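Good Practice Rules for Two-Arm Robot Work on Household Appliances
Student project report, Ha-neul Min

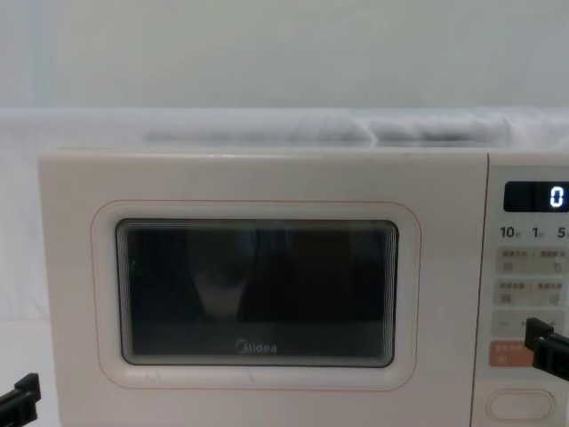

Figure 1. Right gripper at the adjustment strip of the microwave control panel; left gripper held clear of the appliance.

Summary

This report covers the writing and trial of a set of working rules for a two-arm robot that operates the controls of ordinary kitchen appliances. The rules were drafted at the start of the project, revised in January, and used for all later sessions. Over the trial period 493 attempts were logged, of which 105 were rejected under the rules. The report sets out the rules, the grounds for rejection, and the parts that still need work.

1. Background

The Rasau project teaches arm motions from recorded examples. An operator carries out a short task with the two grippers and the recording is kept if it meets the acceptance criteria. Before this work there were no written criteria. Each operator kept or threw out recordings on judgment, and two operators given the same recording often disagreed. The training set from that period could not be described in any useful way, and part of it was later set aside.

Formal safety standards for industrial and collaborative robots were read at the beginning. They deal mainly with protecting people: stops, speed, force, separation, guarding. They say little about how an appliance should be approached or when a recorded attempt should count as valid. The lab's safety rules were left as they stood. The rules here sit on top of them and never override them.

2. Scope

The rules apply to appliances with a fixed control panel, including push buttons, membrane strips and plus/minus pairs. They do not cover knobs, touch screens or anything with an open heating element. Doors are covered only where they open by a push button. The microwave in Figure 1 was the main test appliance. It has a display at the top of the panel, pale strips under it, an orange button below those, and a large oval door release near the bottom.

3. The rules

3.1 Before power-on

R1. Check that the emergency stop works. Press it, confirm that both arms hold, and reset.
R2. Check that the appliance cannot slide. If it moves when pushed by hand at the panel, fix it before continuing.
R3. Read the display and write its value in the log. Any value other than the one given on the task sheet must be cleared first.
R4. No heating cycle is to be run with an empty cavity. Tasks that end in a start press require a water load.

3.2 Arm roles

R5. One arm is named the working arm on the task sheet. The other is the idle arm.
R6. The idle arm stays low and to its own side, clear of the appliance. It may be in view of the chest camera but must not cover any control or the display.
R7. Roles do not change during an attempt. If the working arm cannot reach, the attempt is ended and the appliance is moved.

3.3 Approach and contact

R8. Approach the panel from the side nearest the working arm. Do not cross the door window at panel height.
R9. Pause before contact. The pause must be long enough to be visible on playback at normal speed.
R10. Press with the end of the fingertip. Ridged side faces are not to be dragged over the panel.
R11. One press per control action. A second press is permitted only if the task sheet calls for it.
R12. If the body of the gripper lies over a control other than the target, the operator must be able to confirm afterward that the other control was not pressed.

R12 caused the most discussion. On a narrow panel a blocky gripper will nearly always overlap something. In the position shown in Figure 1 the tip is near the plus sign and the gripper extends over the top corner of the orange button. An early draft prohibited overlap altogether. That draft was dropped after two sessions because the plus control could hardly be reached from the right without it.

3.4 After contact

R13. Withdraw along the line of approach until the target is fully visible.
R14. Read the display again and log the value.
R15. Return both arms to the rest position before the next attempt. Do not chain attempts.

4. Acceptance of recordings

Each recording was marked by the operator and then by a second reader who had not been present. A recording was accepted only if both marked it as valid. The reader had the task sheet, the log and the playback, and was asked to name the rule broken for every rejection. "Looks wrong" was not allowed as an entry. If no rule could be named, the recording was kept and the case was noted for the next revision.

The log was kept in Kallo, the lab's own session tool. The version used had no field for the idle arm, and this information was typed into the comment line. Entries on R6 are for that reason less complete than the others.

5. Results

Of the 493 attempts, 105 were rejected. The most frequent ground was R9, the missing pause. Operators tended to shorten the pause as a session went on, and most of these rejections fell in the last third of a session. The second most frequent was R12, almost always on the plus control. Breaches of R3 were less common but more costly, as one missed reading at the start could make a whole run of display values doubtful.

Disagreement between operator and reader dropped after the January revision. The main change in that revision was in wording. "Keep the second arm out of the way" became R6 in its present form, and "press cleanly" was split into R10 and R11. No new hardware was introduced at the time.

Shorter sessions were tried toward the end, with a break every 2 hours. Missing pauses became less frequent, but the number of sessions was too small to separate this from practice.

6. Discussion

Rules that could be checked on playback were followed better than rules that could not. R10 is a weak case. The chest camera sees the front of the appliance well, but the contact point is often hidden by the fingertip itself. A second camera at panel level would settle most of the doubtful entries.

Panel markings were another difficulty. The labels on the test appliance are in Chinese and the print on the button strips is small. Task sheets first named buttons by function, which led to mistakes by operators who could not read them. The sheets were changed to give position and color, for example "third strip, plus side" or "orange button". This should be standard for any shared task sheet, whatever the language of the panel.

The rules were written around one gripper type. A trial with the narrower Seok fingertips was planned, but the parts arrived too late. It is likely that R12 could be made stricter with them.

7. Open points

- R2 gives no force value. A simple push test with a spring gauge should be added.
- R9 should give the pause in seconds.
- Kallo needs a separate field for idle arm position.
- The rules have not been tried by a group outside the lab. The Grondo team has asked for a copy and will use Sections 3.2 and 3.3 on a coffee machine.
- Version 3 of the rules is the one printed in this report. Earlier versions should be removed from the shared folder.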